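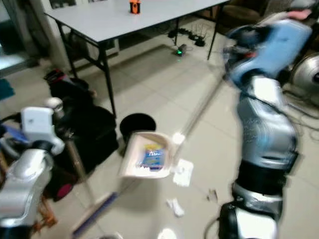
Le point 1 porte sur l'entretien des sols de l'atelier Koren, dont le contrat avec Hotent arrive à échéance en février. Rianne Bakker rappelle que le carrelage blanc rend visible le moindre déchet et que le passage quotidien de la société ne suffit plus aux heures de forte occupation. Les déchets relevés sont surtout des papiers et des emballages : papier blanc froissé au sol, petits fragments blancs, emballage bleu et jaune déjà dans la pelle beige. La poubelle noire ronde reste à proximité immédiate de la zone balayée, disposition que les participants souhaitent conserver. Il est proposé un balayage intermédiaire à la mi-journée, à la charge des occupants de la salle.

Décision : adopté sans opposition. Mise en application dès l'affichage du planning.

Point 2 — Matériel de balayage
Le balai à manche long est maintenu en service. La pelle à manche est également conservée ; elle évite de se baisser et se vide directement dans la poubelle. Rianne Bakker demande l'achat d'un second jeu identique pour la salle Etbridge, qui emprunte actuellement celui de l'atelier et ne le rapporte pas toujours. Le devis Salazar s'élève à 36 euros hors frais de port. La demande est acceptée. Les deux jeux seront marqués au nom de la salle.

Point 3 — Câbles et objets posés au sol
Des câbles noirs et des adaptateurs se trouvent sous la table blanche. Le balayage y est malcommode et la poussière s'accumule le long des cordons. Deux solutions sont examinées : goulotte fixée sous le plateau ou simple regroupement par colliers. La goulotte est retenue, sous réserve que la fixation ne gêne pas le piètement métallique. Longueur à commander : à mesurer sur place.
Les sacs, tissus et effets personnels sont à ranger avant le balayage de mi-journée. Une étagère basse a été évoquée — sans suite pour l'instant, faute d'emplacement.

Point 4 — Budget
Enveloppe annuelle consommables et petit matériel : 1000 euros. Engagé à ce jour : 227 euros. L'achat du point 2 n'est pas compris dans ce montant. Le remplacement des sacs-poubelle par un modèle plus épais est reporté ; Hotent doit d'abord communiquer ses tarifs.

Actions
R. Bakker : commande Salazar, affichage du planning.
Atelier Koren : mesure et pose de la goulotte.
Hotent : tarif des sacs, proposition de renouvellement du contrat.

Séance levée à 9 heures.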